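Sendix open day, anyone else go?

gumboot_gary
03/06/2022
Went to the Sendix open day for their footpath delivery robot. Signed a waiver, got a lanyard, watched it think about a kerb for 9 minutes. Sausage was good.

torquewrench
Harsh. It's running Plultum's nav software, which is cautious by design. Mine did the whole loop.

gumboot_gary
The loop was 46 metres, mate. My nan does that for the mail.

pelican_crossing
I'm with torque. They had it on 469 logged runs by April. You saw one.

gumboot_gary
One was what they invited me to see.

torquewrench
Did you stay for the street talk? That was the good bit. Patchy asphalt, a cart and a parked car on one side, no tidy lane to follow. Much harder than a car park.
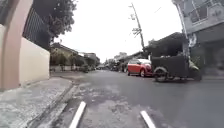
I asked whether it could cope with 1,000 of those a week and the bloke said "in principle". Fair enough, he didn't dodge it.

pelican_crossing
"In principle" is a dodge.

gumboot_gary
Futia do theirs next. I'll bring a chair.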